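Pamitz glove rig, two months in

We bought the Pamitz kit in April to record hand demonstrations for a policy that has to move food and sauce between dishes. It straps a controller to the back of each glove.

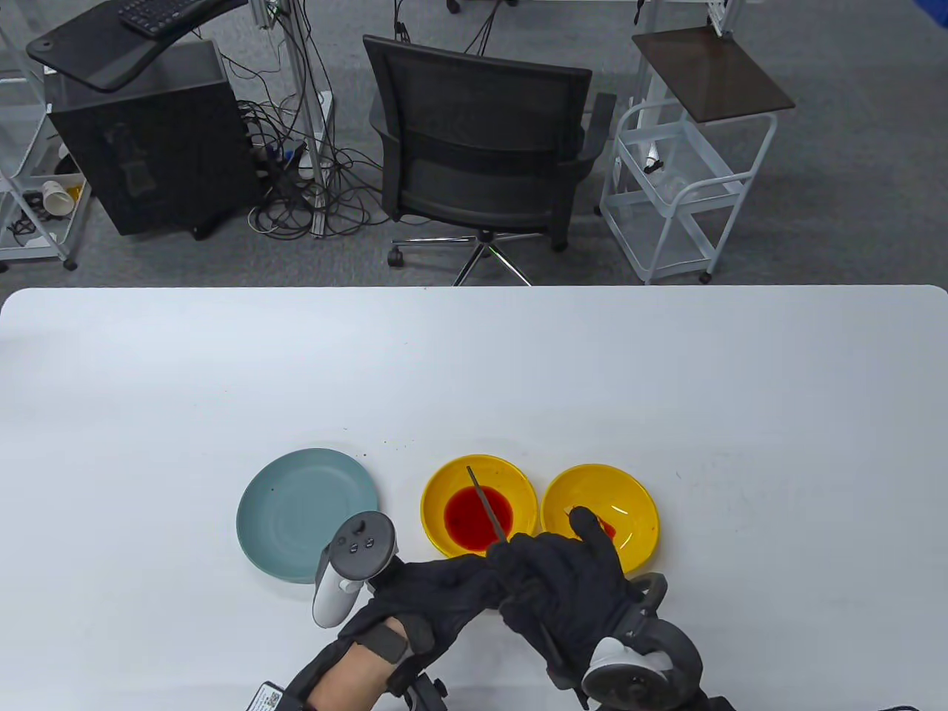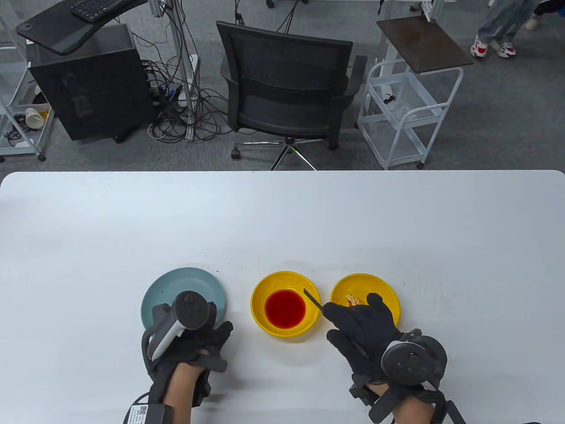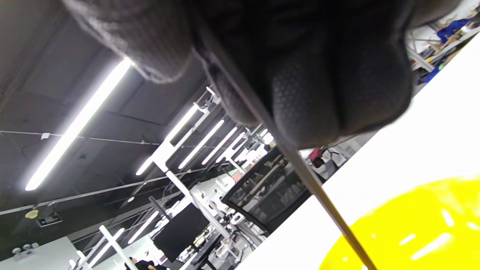 Category: Data collection hardware

Thin sticks are the hard test, and the gloves pass. Grip is good and tracking held in 21 takes before a dropout. The straps are less impressive -- the forearm one creeps after 12 minutes and needs resetting. Our older Prurner set stayed put longer but drifted more. Setup takes two people. Export to Aranda format works, with slow uploads.

I would buy it again, with better straps.

Shigeru Furukawa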